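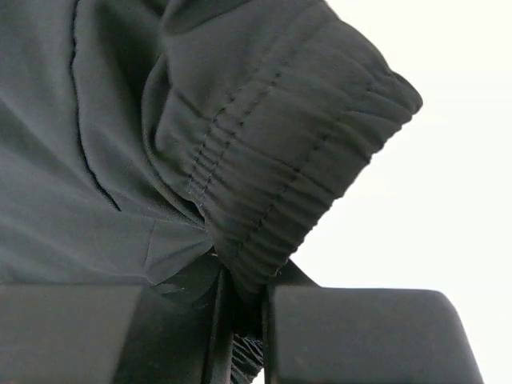

Elastic cuffs and waistbands spring open when folded. How do I get a flat stack?

Posted in Laundry and Storage

I fold dark sportswear for a small kit store: jogger-type trousers, light jackets, shorts. The fabric is a thin synthetic with very little grip. The main panels fold flat without trouble. The elastic hem does not. It is ruched between two seams, so it stands thicker than the rest and pulls the cloth around it into diagonal wrinkles. By the sixth item the stack leans towards the elastic side and slides off the shelf.

The shelves are the narrow Fistier type, 100 mm clear between boards at the lowest setting. I have 77 items to put away before July and would prefer not to roll them. I have tried folding in thirds with the cuffs inside, which leaves a lump in the middle. Ironing the elastic made no difference. Is there a fold order that deals with this?

Kikeck

Thirds is the wrong fold for anything with a gathered edge. You are putting the thickest part under two more layers.

Hold the garment up by the two top corners first and let it hang. The weight of the cloth takes out most of the loose creasing, and you can see whether the side seams are twisted. Keep the corners level. If one hand is lower, the hem ends up at an angle and the fold line will follow it.
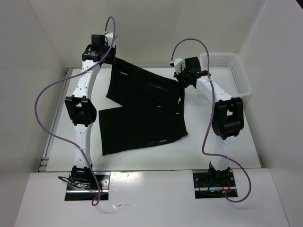 Sima disagreed with this on an earlier thread and maintains that hanging is wasted effort on thin synthetics, as they crease again the moment they touch the table. My own results are better with it, but only if the garment is lowered hem first and not dropped.

Once it is down:

Smooth from the centre outwards with the flat of the hand. Do not pull on the elastic. It will return to its own length and drag the panel with it.

For trousers, lay one leg on the other and offset the cuffs by one cuff width, so that the two bands sit side by side.

Fold the cuff end up to just below the waistband. Leave a gap there. The waistband must not lie on the cuffs.

Fold once more across the middle, then turn alternate items through 180 degrees as you stack.

Alternating does most of the work. The thick edges are shared between both ends and the stack stays level. For shorts, one fold lengthways and one across is enough.

Avoid gripping the cloth in the middle to move it. A pinch there lifts a small fold, the rest of the panel sags either side of it, and you have to smooth the whole piece again.
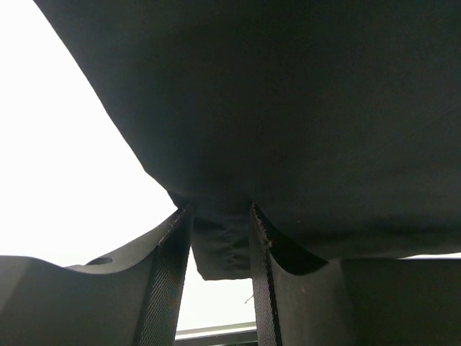 Slide a flat hand or a piece of card under the finished item and carry it across. The card can stay in the stack if you cut it slightly smaller than the fold. I use one card to every four items.

Uvstead

Agree with alternating the ends. I would not bother with the card.

On the shelf height, 100 mm is tight for lined jackets whichever way you fold them. Move the board up a hole or put the jackets somewhere else.

Sima

For the record, my objection was to hanging things up and leaving them. A few seconds by the corners is fine.

Rolling is still faster. I did 407 items that way for a school store and they fitted upright in drawers, cuffs at the bottom. If you must have shelves, fold as described, and put the darkest items under a decent lamp while you do it. Seams on black cloth are hard to find otherwise, and a twisted leg only shows up once it is in the pile.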